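Ticket: Tableware returns, lavender plate and hexagonal cup
Raised by: Peadar Buckley, Dolan site
Supplier: Cultitz
Category: Tableware, fit and stability
Status: Resolved, with one item carried forward

Summary of request

The Dolan site wishes to report that the white hexagonal cups do not sit level on the lavender plates delivered in July. The two were ordered together for use as a cup and saucer pairing in the ground floor tea room. When the cup is put down anywhere other than the exact middle of the plate, it leans. Staff have asked whether the plates are faulty, whether the cups are faulty, or whether the two were never intended to be used together.

The order was for 80 plates and 80 cups. The cups are from the Cetik range and the plates from the Nastus range, both supplied by Cultitz.

Entry 1. Initial response

Thank you for your report. Please confirm whether the cups stand level when placed directly on a table, and whether the plates rock when empty. Please also confirm that any adhesive labels have been removed from the underside of both items, as a label left in place is the most frequent reason for a cup failing to sit flat.

Entry 2. Reply from site

Labels were removed before the first wash. Cups placed directly on the table stand level. Plates placed on the table without a cup do not rock. The difficulty arises only when the two are used together.

Entry 3. Further checks requested

The site was asked to carry out the following and to report the outcome of each.

Place the cup in the centre of the plate, press down lightly on the rim of the cup, and note any movement.
Move the cup towards the rim of the plate by the width of a finger and repeat.
Turn the cup so that a corner of the base, and then a flat side, faces the rim of the plate.
Repeat with a cup and plate taken from a different box.

It was also requested that the checks be done on a flat surface covered with paper, and not on the tea room counter, which has a slight fall towards the sink and has affected earlier reports from this site.
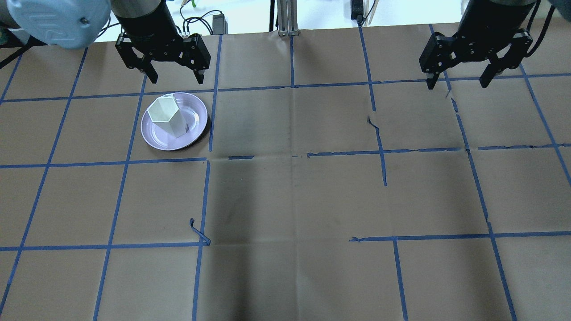 The outcome was the same for both boxes. In the centre of the plate the cup did not move when pressed. With the cup shifted towards the rim, one edge of the base rested on the part of the plate where it begins to rise, and the cup leaned. The lean was more marked with a corner facing the rim than with a flat side.

Entry 4. Assessment

The plate is a shallow dish with a raised rim. Its level area is 9 mm wider than the base of the cup at the widest point, which leaves very little allowance for a cup put down in a hurry. A round cup of the same size would have a narrower base and would be more forgiving. Neither item is considered to be faulty. The supplier has confirmed that the two ranges were not designed as a set, although they were shown on facing pages of the catalogue, and the site's assumption was a reasonable one.

Entry 5. Options offered to site

Option one: retain both items and use the plates for biscuits and cake only, with cups served separately.
Option two: exchange the plates for the Nastus flat saucer in the same colour, subject to stock.
Option three: return the unused plates for credit. Opened boxes are accepted provided that the plates are clean and unchipped.

Entry 6. Reply from site

The site has chosen a combination of the first and second options. It will keep 48 plates for cake and exchange the remaining 32 for flat saucers. Peadar Buckley asked that the replacement saucers be checked against the cup before dispatch. This has been agreed.

Until the saucers arrive, cups should be carried on a tray and not on the plates. A notice to this effect has been placed beside the tea urn. One member of staff reported a spill on the stairs. There was no injury, and the carpet has been cleaned.

Entry 7. Closure

Replacement saucers were received and accepted on October 3, 2026. The site reports that the cup stands level on them wherever it is placed. The exchanged plates have been collected.

Carried forward: the catalogue entry for both ranges is to be amended to state that they are sold separately. The supplier has been asked to confirm the wording before the next order is placed.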